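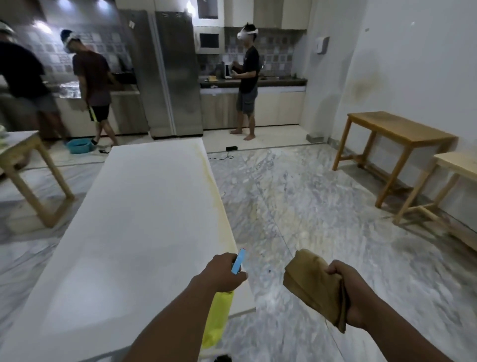

Hard Water, Hard Surfaces

What mineral content does to household cleaning, and why the label on the bottle rarely mentions it

The water supply at Larnness comes out of chalk. By the time it reaches a kitchen tap it carries enough dissolved calcium and magnesium to be classed as very hard. Titstead, on the far side of the ridge, draws from an upland reservoir, and its water is soft. Residents of the two towns buy the same detergents from the same stores and get different results.

Hardness is usually expressed as milligrams of calcium carbonate per liter. The Larnness supply tested at 690 in September, a figure high enough to leave scale in a kettle within days. Titstead measured 22. The two utilities publish their results quarterly, in different units, which makes comparison harder than it needs to be.

The chemistry is simple. Soap is the sodium or potassium salt of a fatty acid. In hard water the calcium ions displace the sodium, and the product is an insoluble gray curd. The soap used up in this way does no cleaning. Synthetic detergents are less affected, though most still lose some performance, and manufacturers add builders such as citrates or zeolites to tie up the calcium first.

Spray cleaners sold ready to use are made with treated water, so tap hardness does not enter into it until the rinse. Concentrates are another matter. A concentrate diluted in Larnness water may turn cloudy in the bottle. The cloudiness is precipitate, and it can block a fine nozzle.

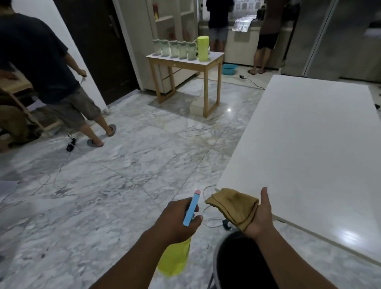 Spray and cloth in use. Residue depends on the rinse water as well as the cleaner.

Rinsing is where most complaints begin. When a film of hard water evaporates, the minerals stay behind. One liter of Larnness water dried to nothing leaves more than half a gram of solids. On matte surfaces the deposit is hard to see. On gloss it shows as spots or a faint haze, and a second pass with the same water adds to it.

Drying with a cloth removes the water before it can evaporate. Cloth choice matters less than cloth condition. Fabric softener coats the fibers and cuts absorbency, and a cloth loaded with old detergent will streak whatever it touches.
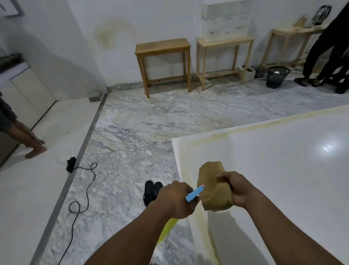 Acid removes scale by converting carbonate into a soluble salt, water and carbon dioxide. Citric acid and white vinegar both do this at household strength. Neither should be used on marble or limestone, which are calcium carbonate themselves and will etch. For those materials a pH-neutral cleaner and distilled water are the usual advice.

Ion-exchange softeners treat the problem at the point of entry. The Tefera and Sallura units sold locally both swap calcium for sodium on a resin bed, then flush the bed with brine. The Sallura regenerates on a timer. The Tefera meters flow and regenerates after 3195 liters at its factory setting, which must be lowered for a supply as hard as the one at Larnness. Installers do not always make the adjustment, and an exhausted bed passes hard water without any warning light.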